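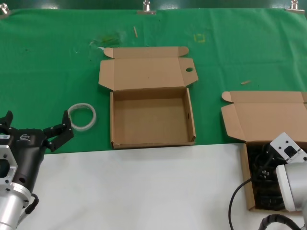
Mailer Cartons — Packing Bench Gallery

The gallery covers the one-piece mailer cartons used at the Skanach packing bench. They are brown corrugated cardboard, with the lid hinged on the rear wall of the tray and rounded dust flaps at the front corners of the lid. Notes are by Aicha Abdelaziz, revised September 2019 after the change of supplier from Grustness to Flurnik.

Center carton, open
Lid folded fully back and lying flat on the green cloth, both dust flaps spread. The tray is empty. Cartons are set out this way before filling so that the floor of the tray can be checked for crushed flutes.

Hole and slot
There is a small round hole near the right edge of the lid and a small dark slot on the inside of the right wall of the tray. Check both for torn liner before the carton goes to filling. A tear that reaches a fold line is a reject.

Right-hand carton
Second carton, also open with the lid back. Two are prepared at a time. The bench will take more, but the folded lids start to overlap and the flaps get bent.

Tape
Clear packing tape, on the roll, laid flat to the left of the cartons. One strip across the front edge of the closed lid, running onto the front wall. No tape on the dust flaps — they tuck inside the side walls and hold by friction.

Work surface
White tabletop with green cloth behind, held along its top edge by three metal binder clips. Trays stand at the line where the white meets the green, lids go back onto the cloth. The cloth has some wrinkles and marks and does not need to be replaced for that.

Stock
The first delivery was 3,000 flat blanks, of which 527 had been folded by the last count. Blanks are stored flat, printed label up, away from the loading door. Questions on reorders go to Ilham Chraibi. The El Ouafi inserts are listed on a separate page.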